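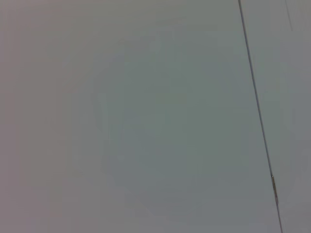 Angefangen habe alles mit einem Streit über Kameras, erzählt die Leiterin der kleinen Versuchswerkstatt von Nivness, und sie muss dabei selbst ein bisschen lachen. Zwei Modelle standen zur Wahl, die Stotard und die etwas ältere Mao, und beide sollten am Handgelenk des Arms zeigen, was sie aus nächster Nähe taugen. »Glatte, matte Flächen sind für uns das Schlimmste«, sagt sie, »so ein blasses Graugrün, auf dem das Auge überhaupt keinen Halt findet. Da bleibt einem die dunkle Fuge, und wenn man Glück hat, noch das kleine Scharnier darin. Daran muss sich der Regler dann festhalten.«

55 Anfahrten haben sie im Februar mit jeder Kamera gemacht, immer mit demselben Greifer, einem Brunham mit zwei Fingern. Die Stotard fand die Fuge 39 Mal, die Mao nur 30 Mal, dafür war sie spürbar schneller, und das hat die Entscheidung dann doch wieder schwer gemacht. »Ich hätte gern eine klare Siegerin gehabt«, gibt sie zu. »Aber so ist das eben — man sitzt abends vor den Kurven und freut sich trotzdem, weil man endlich weiß, worüber man streitet!«

Und der Greifer? Über den redet sie am liebsten. Die weichen Fingerkuppen habe sie anfangs für eine Spielerei gehalten, inzwischen möchte sie sie nicht mehr hergeben. Nur das Kabel sei ihr zu steif, das ziehe bei jeder Drehung am Flansch, und ein neues ist schon bestellt. Bis es kommt, läuft der Arm mit 40 Prozent der Geschwindigkeit.

Kontakt | Impressum | © Nivness Werkstattheft | Nach oben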